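**Ticket: right-hand gripper loses marker tracking mid-session**
Site: Brarngate, upstairs room. Opened by Intan Wattimena. Assigned to Gilang Ismail. 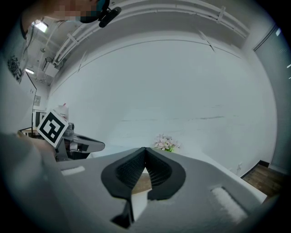

## Symptom

The right gripper's width reading freezes for up to 2 seconds, then jumps. The left unit on the same table is fine. The fault shows up in most recordings longer than 2,000 frames. Short ones usually pass the checker.

No error on screen. The log only has:

`WARN width: no marker, holding last value`

## Tried so far

- Restarted the recorder and reloaded the calibration. No change.
- Swapped the memory cards between units. Fault stayed with the right unit.
- Cleaned the lens with a dry cloth. No change.
- Raised exposure from the Bako preset. Fewer dropouts, but the wall washed out and the position track got worse – put it back.

## Notes

**Intan:** Colton felt the fingers catch when opening them all the way. I can't feel it myself.

**Gilang:** Please run 160 slow open-close cycles with the unit clamped down and send me the log. Don't tighten anything first.

**Intan:** Done. Dropouts only near full open. One marker plate moves if I push it with a fingernail.

**Gilang:** That fits. The plate tips at the end of travel and the detector rejects it. Take the plate off, clean both faces, glue it back flat and leave it overnight. Recalibrate before recording.

**Intan:** Reglued and recalibrated. 3,000 frames with no warning. The catch Colton mentioned is still there, so I'm opening a separate ticket for it.

## Status

Waiting on Firouzeh to decide which November recordings get redone. Right unit stays off the schedule until she answers.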